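Thin film defeats most grasp planners because depth sensors return noise from it. At Jindton, Angelica Dimaculangan's group stopped trying to fix the point cloud. Their planner, Jivari, picks an approach direction from the overhead view, then hands over to a wrist-camera policy for the last 16 millimeters.

The handover is the hard part. Close in, focus goes and printed marks break up among the folds.

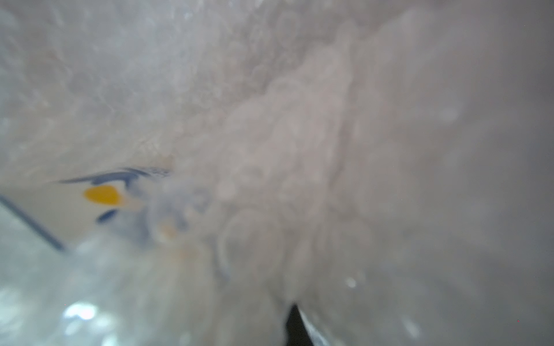

Jivari therefore runs its final controller at 100 hertz on motor current and weighs image features less as the fingers close.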